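4.2 Decanting and the open rack

Advice on kitchen storage, in print and on the web, rests on two claims that are seldom tested. The first is that dry goods moved out of their packets and into clear glass are easier to find and less likely to be wasted. The second is that an open rack on the table or counter keeps things in use, where a closed cupboard lets them be forgotten. Both are repeated in the Virkunham household guide and in most of the material we reviewed in Section 2. We do not think either has been shown, and our own results give them only weak support.

We take the jars first. Of the 228 containers logged in the Hovden kitchens, 92 held a dry good that had been poured out of its original packet and carried no written name. Their owners could usually say what was in them. Other adults in the same household often could not. This should surprise no one who has tried to tell one pale flour from another through glass. The supporters of decanting tend to choose their cases well: red lentils, black beans, pasta in a recognizable shape. A fine tan powder is a harder case, and there are a great many tan powders in an ordinary kitchen.

Visibility also says less about quantity than is claimed. Powder clings and settles unevenly, so that a jar can look nearly full from one side and well down from the other. Sutcliffe makes the same complaint about tins with a window in the side, and we see no reason why clear glass should escape it. Coarser goods may behave better, but we did not weigh contents and cannot say by how much. 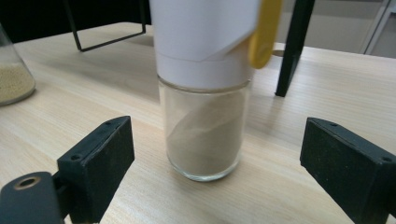
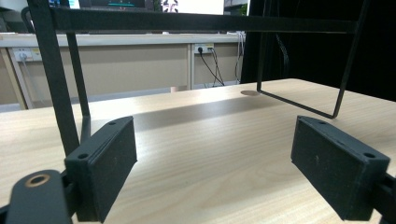 Figure 10. Storage items on a light wooden tabletop. First picture: fine beige powder in a clear glass jar with a white lid, and coarser granular material in a second jar at left. Second picture: part of a black metal wire frame resembling an open rack or stand.

Page last changed: Apr 25, 2019

The rack is harder to judge. Baxter's argument, as we understand it, is that a thing in plain view gets used. The argument may be sound for a household that owns six jars. It was made, however, from kitchens set up for the purpose, where the rack was new and the people in them knew that their habits were of interest. In our March visits we found wire racks that had become a second cupboard without doors. Things at the front were used, things at the back were moved only when the surface was cleaned, and two households had given up and put the rack itself away.

There is also the matter of the space it takes. A stand with legs claims a piece of the table for good, and people work around it. Several of those we spoke to said they now rolled dough or sorted groceries somewhere less convenient. The Verkon checklist, which scores a kitchen for tidiness, gives points for the rack and takes none away for the lost surface. We used the checklist because earlier studies had used it and we wanted comparable scores. We would not choose it again.

A defender of the usual advice could reply that our households decanted badly, and that with names on every jar and a rack of the right size the benefit would appear. Perhaps it would. But the name is then doing much of the work, and a name can be written on a paper packet at no cost. What would be needed is a comparison of named packets with named jars, kept in the same place by the same people over some 10 weeks. We know of no such study, and our visits were too short to stand in for one.

For the scores reported in Section 5, we therefore treat the container and the place where it is kept as separate items. Jars without a written name are counted as unnamed even where the owner identified the contents at once.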